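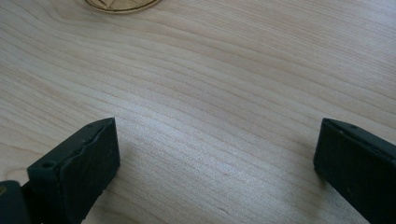 Pince qui se rouvre toute seule après une coupure : normal ?

Bonjour à toutes et à tous, je me permets de vous soumettre un souci de pince qui me travaille depuis un moment, en espérant que quelqu'un ici soit déjà passé par là. J'ai une petite pince à deux doigts, montée sur un contrôleur Varno, que j'utilise pour déplacer des objets plats et légers. Je m'entraîne avec un disque couleur bois, à motif géométrique cerclé de brun foncé, posé à plat sur une table claire, et doigts écartés comme ça, je n'ai jamais d'ennui. C'est après, une fois la pièce serrée. L'autre soir le courant a sauté, et quand il est revenu la pince s'est ouverte en grand, d'un coup, sans que je demande quoi que ce soit. Le disque est tombé, ce n'est pas bien grave, mais j'avais la main juste à côté et j'ai eu une belle frayeur. Le journal affiche le code 1376 au redémarrage, et je ne le trouve nulle part dans la notice. Est-ce un réglage que j'ai mal fait, ou faut-il que je m'inquiète pour le servo ? Merci d'avance pour votre patience !
Catherine Jardine
14 novembre 2019

Dong-hyun Baek
Bonjour Catherine, et contente-toi pour l'instant de laisser la pince débranchée quand tu as les mains dans la zone, on verra le reste tranquillement. Pour moi ton servo va très bien. Au retour du courant, beaucoup de petits contrôleurs envoient une position par défaut avant même d'avoir lu la position réelle, et si cette valeur correspond à « ouvert », le doigt y file à pleine vitesse. Regarde dans tes paramètres s'il existe une position de démarrage, ou mieux, une option pour garder le couple coupé jusqu'à ta première commande. J'ai eu la même chose sur un montage à l'atelier de Savmont : j'ai ajouté un relais sur l'alimentation du servo, avec un bouton de réarmement à presser soi-même. Depuis, plus rien ne bouge tout seul. Attention tout de même, servo coupé, la pince peut lâcher ce qu'elle tient — donc pas de pièce lourde en hauteur. Pour le code, je ne connais pas, je préfère te le dire. Peux-tu recopier les lignes du journal qui viennent juste avant ?

Vundbridge
moi j'ai mis un onduleur et basta, plus de coupure plus de souci

Alvarado
L'onduleur c'est bien, mais le jour où la batterie est à plat on retombe sur le même mouvement, alors je ferais quand même le relais de Dong-hyun. J'ajouterais une petite chose, Catherine : si ton contrôleur le permet, limite la vitesse au démarrage. Chez moi j'étale l'ouverture sur environ 2 secondes et ça laisse le temps de retirer les doigts (les vrais !). Fais l'essai sans rien dans la pince, en coupant l'alimentation plusieurs fois de suite, et donne-nous des nouvelles.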